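A **throw pillow** (also scatter cushion) is a small soft pillow which is placed on seats, beds and floors for comfort and for decoration. It differs from a bed pillow by its decorative cover, and usually it has a removable insert.

## Use in the living room

Throw pillows are mostly kept on the seat they belong to, but larger ones are used also on the floor, where they serve as a low seat.
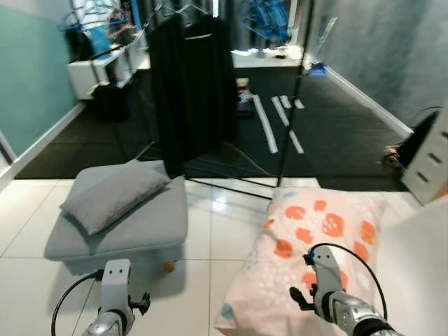
The choice of color depends on how the pillow should relate to the furniture. A pillow of the same color makes a quiet effect, as with a gray pillow on a gray ottoman, while a printed one – for example pale pink with orange-red blotches – stands out strongly against white tiles. Designer Vesela Kolev, in the handbook *Soft Furnishing* (Callow), calls these two types "resting" and "speaking" pillows.

## Covers and weave

Covers are made of cotton, linen, wool or synthetic yarn. The Đorđević workshop in Purville, which makes covers for rented homes, listed 242 patterns in its catalog, and most of them were plain.
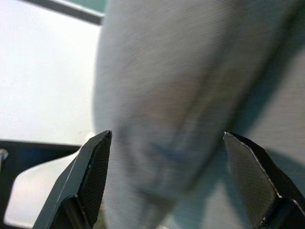
Plain fabrics are often chosen for their weave. When the surface has no print, the eye notices its structure more easily. A fine diagonal weave, even a faint one, gives some character to light gray-white fabric, and a broad soft fold makes the gray look darker and slightly bluish. The yarn should be tight enough that the insert does not come through.

## Placing

Pillows are commonly leaned against the back of the seat – one in each corner, or a single one to the side.

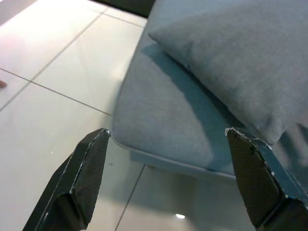 The method from the Gurnwood furnishing course recommends to begin with the largest pillow and to leave the middle of the seat free. After use the pillow is shaken by two corners, so that the filling returns to the center.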